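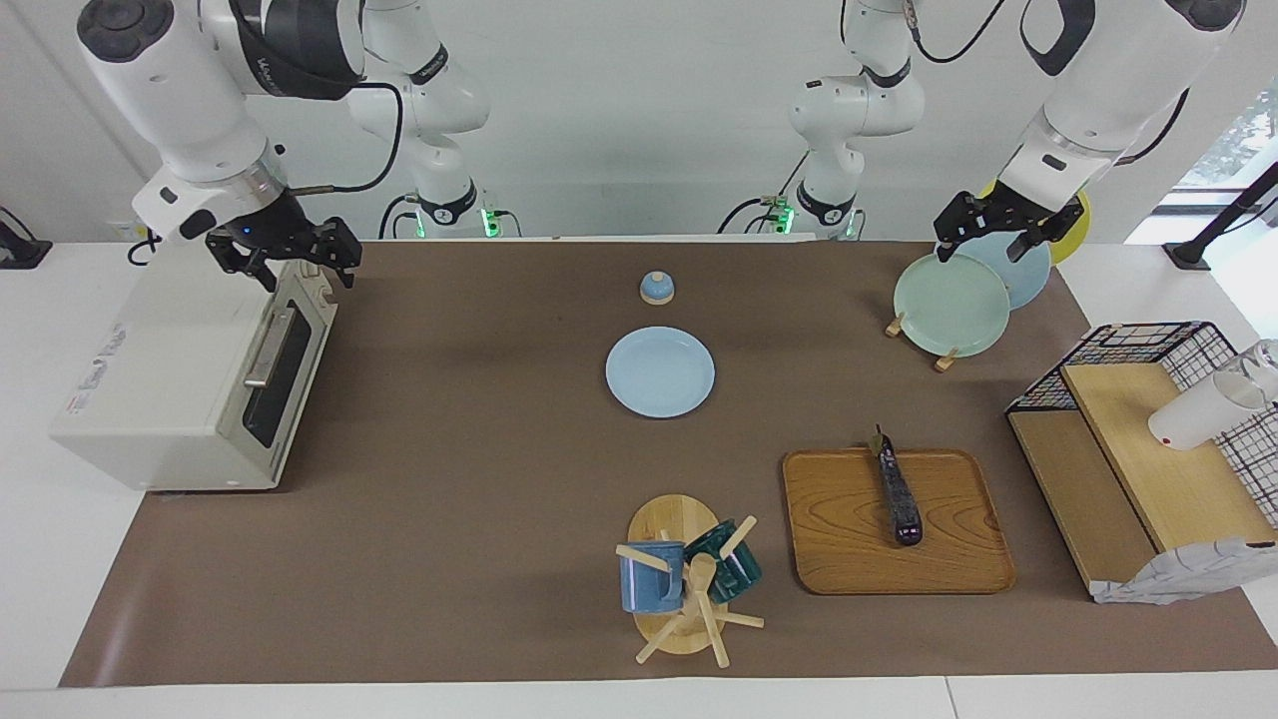

7 min read

Most of what I know about teaching a robot I learned from putting plates in a rack. Blue plate, green plate, yellow plate, over and over, with my hands on a pair of leader arms and the follower arms copying me across the table. I have done it on days when I was fresh and days when I should have gone home, and I would like to argue that this is the most interesting job in robotics at the moment. I mean it. People hear "data collection" and their faces go slack, and I want to grab them by the sleeve.

The usual story puts the model at the centre. There is a clever network, it needs feeding, and somebody has to shovel. When I joined the Pirnance project in August I believed a version of this myself. I thought the examples were a sort of raw material, like flour, and that the more sacks we had in the back the better the bread would be. We set ourselves a target of 200 demonstrations per task and went at it. Kitchen things mostly: mugs on and off the mug tree, plates, a toy-sized amount of cooking with an aubergine and a tray, a countertop oven with a door to open and shut.

We hit the target on the plates task early and were very pleased. The policy we trained on it was dreadful. It would glide over to the rack with tremendous confidence and then dither a few centimetres above it, opening and closing, as if waiting for somebody to tell it which of us to be. And that was exactly the trouble, because five of us had recorded those demonstrations and we had five ways of doing it. I come in from the side. One colleague comes straight down. Another likes to nudge the plate against the peg first and let it settle, which is a lovely bit of technique and which the model had averaged together with everyone else's into a kind of mush.

So we threw most of it out. We kept 80 episodes, the ones where we could all agree on what was being done and why, and trained again, and it put plates in the rack. It missed sometimes. It missed the way a person misses, though, with a knock and a second go, and I remember the whole room making a noise.

I know that small, clean sets beating large, messy ones is old news to anyone who has been doing this for years. My point is a bit different. What made those 80 good was a conversation. We had stood at the table and argued about how to pick up a plate. Do you pinch the rim or get a finger underneath? If the plate is leaning back, do you go with the lean or pull it upright first? When does the task end: when the plate touches the rack, when you let go, or when the gripper has backed away and everything is still? (We ended up with the last one. I was on the losing side and I was wrong.) None of us had ever had to put this into words, and I doubt anybody's mother ever has either. We know how to do it so well that we can't say it.

That, to me, is the real work, and it's why I can't agree with the people who see demonstration as a stage to be got past. Every example is a claim about how a thing ought to be done. You are writing a sort of handbook, only with your wrists. If you write it carelessly, the robot will read it carefully all the same, and it'll learn your carelessness to a very high standard!

Take pauses. For our first few weeks every one of us would stop dead before the hard bit. You line the gripper up, you hold your breath, you check the depth by leaning your head to one side, and then you go. Perfectly human. But the cameras don't know you leaned your head. All that is recorded is an arm that travels and then freezes for a second and a half for no reason, and the model duly learned that the correct thing to do near a mug handle is to freeze. Sometimes it never started up again. We now practise the motion until we can do it without the pause, and only then do we record. On the mug tree that took me a full morning. I have never paid such attention to a mug in my life, and I came away quite fond of them.

Or take mistakes. The early rule was that a fumbled episode got deleted, and the folder filled up with flawless runs. A model brought up on flawless runs has no idea what to do once it is slightly off, and it is always slightly off. These days we keep the recoveries. We go further and stage them: we start with the gripper too far left, or a plate at a silly angle, and show the way back. My favourite recordings in the entire collection are of this kind. There's one where the mug swings on its peg, I chase it with the right hand, steady it with the left, and hang it properly, and I would put that clip on my CV if I knew how.

There is a serious case against all this and I don't want to skate past it. The people at Istden, who share our building and a good many of our lunches, work almost wholly in simulation, and they can generate more plate-racking overnight than I'll manage before I retire. Their argument is that human demonstrations are slow, costly and full of the quirks I've just been describing, and that a field which depends on people wiggling levers for hours will never get anywhere large. On scale they are plainly right. I've seen what they can do with boxes and bins and I'm impressed every time.

My answer is that someone still has to decide what good looks like. A simulator will tell you the plate is in the rack. It won't tell you that the plate went in with a horrible scrape, or that the arm swept over the top of three other things to get there in a way that would make anybody standing nearby step back. You can write those down as penalties, of course, once you have noticed them. I think you notice them by doing the task, again and again, with your own hands in the loop. The two approaches need each other far more than our lunches would suggest.

The other objection is about the people. If collecting examples is treated as shovelling, the people who do it get treated as shovels: paid by the episode, timed, kept away from the training results. I've heard of setups where an operator never once sees a policy run. I find that sad, and I also think it is plain bad engineering. On Pirnance everybody who records also watches the evaluations, and it changes how you record from that day on. You see the robot do your own little flick of the wrist, the one you didn't know you had, and you go back to the table a different sort of teacher. One afternoon of that is worth more than any page of written guidance, and I say this as the person who wrote ours. It had 26 rules in it. Nobody could hold that many in their head, me included, and we have since boiled it down to a card taped by the monitor.

If you're starting out, my advice would be to go slowly for longer than feels sensible. Record 30 episodes of a single task, train on them, watch it fail, and talk about the failure before you record any more. Move the objects more than you think you need to, and the big things too; our oven spent its first fortnight in precisely one spot and we paid for it. Swap operators, but only after you've agreed on the method. Write down who recorded what and on which day, because you will want to know. We use a logging tool called Zaton for this, and a shared spreadsheet would do nearly as well. Stop when you're tired. A tired operator gets sloppy in a very consistent way, and consistency is just what the model is looking for.

And enjoy it, if you can. I do think there's something rather wonderful in it. Cooks have always taught this way, and joiners, and people who play the fiddle: stand here, watch my hands, now you. We are doing the same with a pupil that has no common sense whatever and endless patience, and which gives us back an exact account of what we showed it, including the parts we'd have preferred to keep quiet about.

Next on our list is the oven door with something held in the other gripper. I've tried it nine times so far. I keep wanting to use my elbow.

December 4, 2023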